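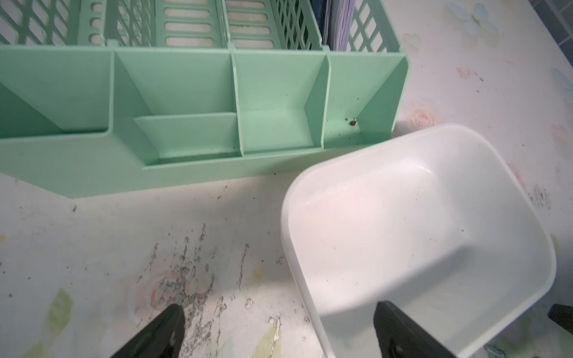 A green dish rack on its side on a flowered surface.

Drultport's Fix-It Fair fills the old ferry hall again

08/09/2018

What a turnout! The Drultport Fix-It Fair came back to the old ferry hall this month, and 200 people walked through the doors with lamps, bikes, toasters, kitchen chairs and one very grand accordion. The line reached the bakery before opening time, and the bakery was delighted.

The fair began four years ago in a garage on Enholm Street. This year there were 39 repair tables, run by people from both sides of the river, and the ferry company put on a late boat so that visitors from Plutberg could stay for the music. 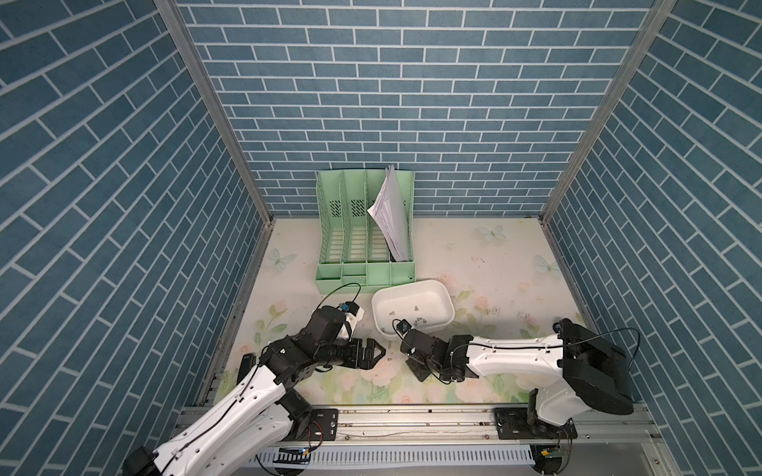
Brick-pattern wallpaper and a floor of flowers and butterflies.

"I came for a zipper and stayed all day," said Audrey-Anne Beaudoin, who crossed over from Plutberg with a winter coat under her arm. She left with the coat mended, a jar of plum jam and plans to learn how to darn socks – her grandmother tried to teach her once, and she wishes she had paid attention!

The sewing corner was packed from start to finish. So was the bike stand, where kids got to true a wheel themselves and then ride a lap of the parking lot while everyone cheered.

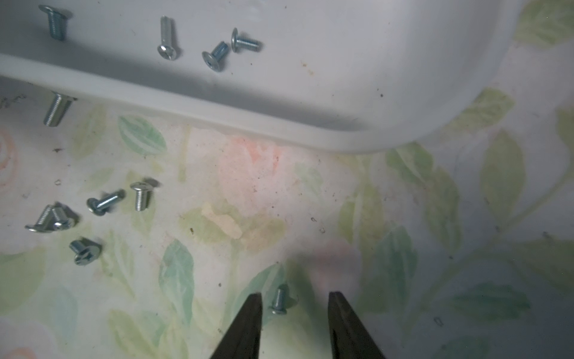
2 min read

Small parts got their own swap table for the first time. People brought jars of odd screws, buttons, hinges and drawer pulls from home and took away whatever they needed. It was a lovely, noisy spot, with a lot of digging and a lot of "I've been looking for one of these for years!"
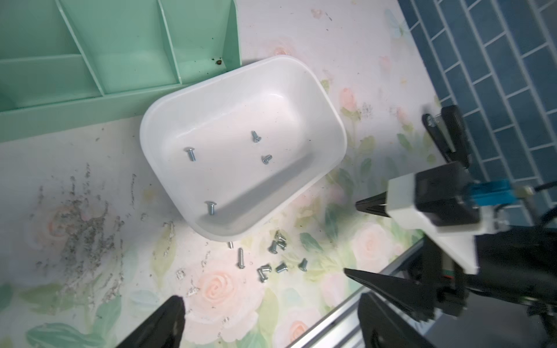 The swap table will be back in September at the Shi Library, along with free evening classes in sewing, soldering and basic bike care. Each class has room for eight people and all tools are provided. Sign-up sheets are at the library front desk and in the ferry ticket office.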